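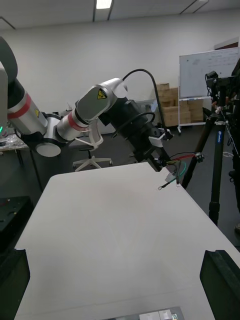

## 14 September 2019, Prallholm

Second day of the defence talks and I have yet to hear anyone defend anything. Lise Gill briefed us at breakfast on the Skingate mission: 3640 troops on paper, 667 of them ours, and a withdrawal date that moves every time a minister stands near a microphone. It was March when I packed. By the soup it was "when conditions allow".

Ghislain Lapointe spent the morning arguing over whether we "note" or "welcome" the Leckie report. He is a note man. The other side are welcomers to the bone. After two hours we agreed to "take note with interest", and both delegations rang home to claim a win.

The afternoon was burden sharing, so everyone found a reason to be in the corridor. I got two biscuits and a long talk about Flomine, where the port deal is stuck again — something to do with who pays for the dredging. Said I'd look into it. I won't.

Draft five of the communiqué came under the door at eleven. They've lost paragraph nine, the only one I wrote. Must ask Lise in the morning. Shoes still pinching.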